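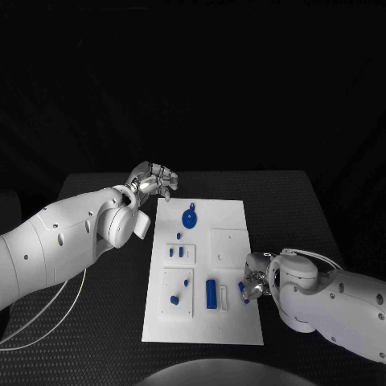
Project Lukis: Bimanual Insertion with In-Hand Correction
Progress report to the Effiong Fund, second reporting period, through November

Prepared by Oksana Pylypenko, Lurell Laboratory
Work contributed by Pramila Ahuja, Garba Oyelaran and Kevin Scanlon

1. Scope of this period

The first report covered installation of the two-arm cell and the choice of hands. This one covers work package 2: collection of demonstrations on the insertion board, the first trained policies, and a comparison of two ways of handling the transfer between hands. Work package 3 (unseen parts) has not started. The request in section 6 concerns the order of work in that package.

The question set in the proposal was whether a single policy can learn grasp, transfer and insertion together, or whether the transfer has to be handled by a separate controller. We have a partial answer. The single policy is better at grasp and at approach. It is worse at transfer, and most of its failures downstream can be traced to how the part sits in the fingers after it changes hands.

2. Setup and task

All work was done on the Jodow board, which carries white plates and holders and a set of blue parts that differ in diameter, length and shape. The parts range from small pegs to a thick cylinder, with a thin rod and a round disk as the awkward cases. The disk has to be gripped at the rim and the rod tends to roll under the fingertips. Arms, hands and board were kept in the same arrangement for the whole period. The board position is checked against a printed template at the beginning of each session, and any session that starts outside tolerance is discarded.
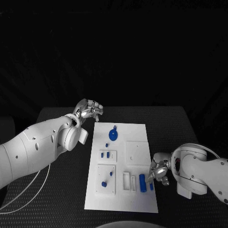
Figure 1. Jodow board between the two arms, left hand raised over the upper left corner, right hand next to the thin rod.

Each episode consists of one instruction (part and target), a start pose drawn from a fixed list, and a stop condition. The operator ends the episode once the part is seated or clearly lost. Episodes that time out are kept and labeled as failures. We record joint positions, commanded positions, motor currents for the fingers, and the head view. Wrist views were considered and left out for now on Kevin Scanlon's recommendation, as the added latency made the teleoperation noticeably harder in pilot sessions.

3. Data collected

We recorded 319 episodes that passed the quality check. Of these, 97 were set aside before training and have been used only for offline evaluation. The split was made by session so that episodes from one sitting never appear on both sides.

Collection was slower than planned. The main cause was operator fatigue in the finger mapping: after long sessions the thumb command drifts and pinch grasps start to slip. Garba Oyelaran rewrote the mapping so that the thumb is referenced to a short calibration gesture that the operator repeats between episodes. Drift is now small enough that we no longer discard sessions for it. The older sessions were not re-recorded. They are marked in the index and can be filtered.

A second cause was labeling. The original scheme had one label for "insertion," which lumped together a part resting on the rim of a hole and a part that was tilted and jammed. These need different corrections, so the label was split and the existing episodes were relabeled by Pramila Ahuja. The relabeling took longer than the coding that depended on it.

4. Transfer between hands

Two methods were compared.

Method A is the single policy. It receives the head view, joint state and finger currents and outputs targets for both arms and both hands. Transfer is not treated as a separate phase.

Method B uses the same policy for grasp and insertion but hands over to a scripted controller for the transfer. The controller brings the hands together over the far end of the board, closes the receiving hand until finger current rises, and only then opens the giving hand.
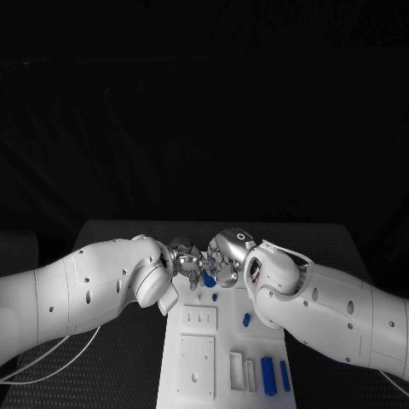 The controller in Method B depends heavily on the current threshold. If it is set low, the giving hand opens while the receiving hand is touching its own opposite fingers and has not yet closed on the part. If it is set high, thin parts are pushed out of line before release. We ended up with one threshold per part class, which works but is the kind of hand tuning the project was meant to avoid. A learned threshold was tried briefly and abandoned for this period, as the failures in the training data are too few to fit it well.

With Method A the hands come together in more varied positions. This is useful when the part was picked up off-center, and harmful when the fingers of one hand block the head view of the part. In the blocked cases the policy tends to release early. Adding finger current history to the input reduced early release in offline evaluation. We have not yet repeated that test on hardware and make no claim for it here.

Our present view is that the two methods should be merged: the policy should choose where the hands meet, and the release should be gated by a simple check on current. Garba Oyelaran has a working version in simulation.

5. Insertion

Direct insertion, with no transfer, is the more mature part of the work. Small pegs are picked and carried by one hand using a fingertip pinch.

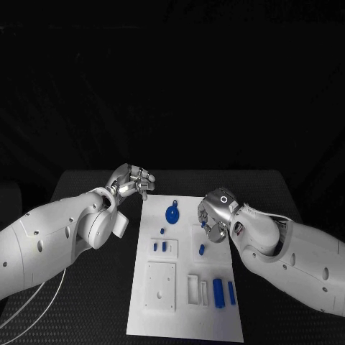
Figure 2. Single-hand case: small blue peg pinched in the fingertips of the right hand, over the square plate.

Errors at this stage are mostly errors of tilt. The peg reaches the correct location with its axis off vertical and stops at the edge of the hole. The policy has learned to back off and try again, but it often repeats the same approach. We added a short spiral motion after the first contact, triggered by finger current. It helps with the small pegs. It does nothing for the thick cylinder, which is held by more of the hand and has less room to turn.

The disk is not yet attempted in autonomous runs. Demonstrations exist, but operators disagree on how to grip it, and the policy averages between the two grips. Kevin Scanlon will fix a single grip and re-record.

6. Deviations, spending and request

Hardware spending is under budget, as no finger assemblies needed replacement. Staff time is over, almost entirely from relabeling. We ask to move 8 days of staff time from work package 4 (dissemination) to work package 2 to cover the disk re-recording and the hardware test of the merged transfer method.

We also ask to begin work package 3 with thin parts instead of the large parts listed in the proposal. Thin parts are where the two transfer methods differ most. The deliverable and its due date would stay the same.

7. Planned for next period

- Hardware test of gated release, all part classes in current use
- Single-grip demonstrations for the disk
- Retraining with drift-marked sessions removed, to see whether they matter
- Release of the episode index and label definitions to the Fund's reviewers

The label definitions are under review by Ayodele Idahosa, who has asked for a clearer rule on when a part counts as seated. A revised version will be sent separately. Questions on the budget lines should go to Oksana Pylypenko.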